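Zotstead Library Board
Minutes, reading and collections meeting, 4/18/19

Present: six members, with the branch librarian. Gladys Huanca in the chair. Apologies were received from the Gova branch.

1. Previous minutes
Accepted with one correction. The August minutes said the board had "welcomed" the translated picture book plan. Members recalled that the board had noted it. The wording was changed to "noted".

2. Translated picture books
The Chair introduced the paper from Mykhailiuk, the supplier, which proposes a standing order for children's books in translation. The price is $3290 for the first year. The paper says that translated titles "transform reading habits in the home". The Chair asked what this claim rested on. The branch librarian had put the same question to the supplier and been sent a brochure.

Members went through the sample list. Several titles listed as translations were first published in English and had only been reprinted overseas. Two were out of print. The board was not persuaded that anyone had checked the list before it was sent.

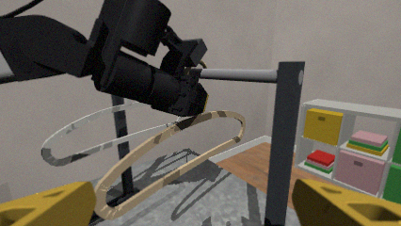
It was also pointed out that the supplier chooses the titles under a standing order, and that returns are not accepted after thirty days. One member said that a library which can't pick its own books is paying for somebody else's leftovers. The Chair asked that this be minuted.

3. Borrowing figures
The branch librarian tabled the loans for the junior translated shelf. There were 826 loans over the year. The earlier report to council gave 2000. The larger number had included every loan of a bilingual dictionary, along with renewals, and the board asked that neither be included again. A corrected figure will go to council with a short note.

A member asked whether 826 was good or bad. No comparison with the other junior shelves had been prepared, so the board could not say. The comparison is to be brought to the next meeting.

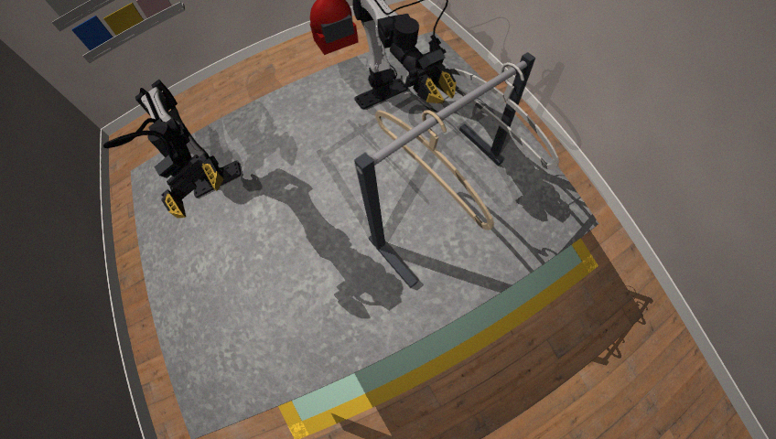

Reading time: 3 minutes

4. Gisalgate Prize for young readers
The prize organizers have invited the library to become a partner. Partners display the shortlist, put the prize sticker on their copies and host one author visit. The library would buy the copies itself.

The letter states that 3000 children voted last year. Members wished to know how the votes were collected and whether a child could vote more than once. It was also noted that every book on last year's shortlist came from the same two publishers. The Chair said she had nothing against prizes but would like to see the rules of this one.

Some support was expressed for the author visit, provided the fee is known beforehand.

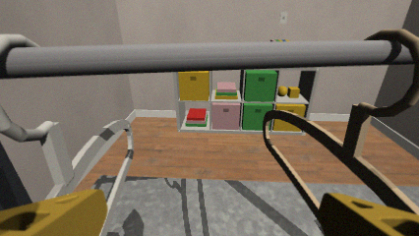
Bernadette replied that the children at her branch had enjoyed arguing over the shortlist far more than they cared who won, and that the board might be asking a sticker to prove too much. She would take the books without the partnership. The Chair agreed that this was possible and cheaper.

5. Decisions
Standing order with Mykhailiuk: declined. The branch librarian may buy single titles from the list after reading them.
Gisalgate partnership: deferred until the voting rules are received.
Shortlist copies: one set to be bought for the Zotstead branch from the existing junior budget.

6. Other business
The labels on the junior shelves still read "World Stories" at one end and "Other Languages" at the other. Moved that a single label be used. Carried, though no wording was agreed. Suggestions go to the branch librarian in writing.

Meeting closed at 8:40 p.m.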